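Every August, when the kids' things have been migrating from room to room all summer, I end up doing the same little job at our place on Tilley Street. I clear off one table, wipe it down, and give all the small loose stuff a proper home in a basket. It takes me one pot of coffee, start to finish, and I look forward to it more than I probably should.

## What you'll want

- one table you can clear completely
- a soft cloth and a little dish soap in warm water
- an open wire basket, low enough to reach into without looking
- the small toys, balls, and bits you want to keep together

## 1. Pick the basket first

I know it's tempting to gather everything up and then go hunting for something to hold it. I did it that way for years and always landed on a shoebox. Start with the basket, and let it tell you how much you're going to keep out.

My favorite is an oval one in orange, made of coated wire wound round and round in loops, with a scalloped edge like flower petals. You can see right through the sides, so a lost marble doesn't stay lost for long. My neighbor Nadiia Zinchenko likes a deep one with a lid, and she and I have agreed to disagree!

Set it down with the long side facing you. An oval turned that way is much easier to drop things into, and it leaves room at the ends for sorting.

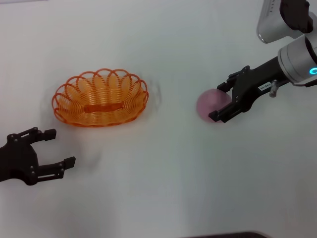

*Orange wire basket and a pink ball on the white tabletop.*

## 2. Start with the balls

Balls go first, for the simple reason that they roll. Put each one down beside the basket, give it a wipe all over with the damp cloth, and dry it before it goes in. If you have a bouncy one, keep a hand near it (ask me how I know).

Lower them in gently - tossing is more fun, but a light wire basket will scoot. If yours scoots anyway, fold a washcloth and tuck it underneath while you work.

## 3. Give the table its turn

Once you've got the toys out of the way, slide the basket over to a corner and look at the surface from a low angle, with the light coming across it. White tabletops are wonderful for this work because small things show up so well, but they show smudges too, and a shadow can hide one nicely. Move your lamp, or just move yourself, and look again.

Wipe in long strokes toward you, rinse the cloth, and go over it a second time with plain water. Lift the basket and do its corner last. I let everything air-dry while I refill my cup.
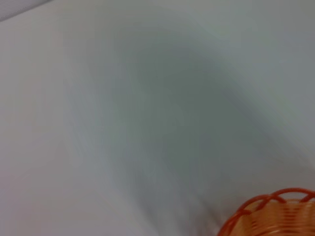
## 4. Decide where it lives

A basket like this wants a spot where a child can reach it and a grown-up won't trip on it. Ours goes on the low shelf by the back door. On Tuesday evenings I tip it out, take away whatever has wandered in from the kitchen, and put the rest back.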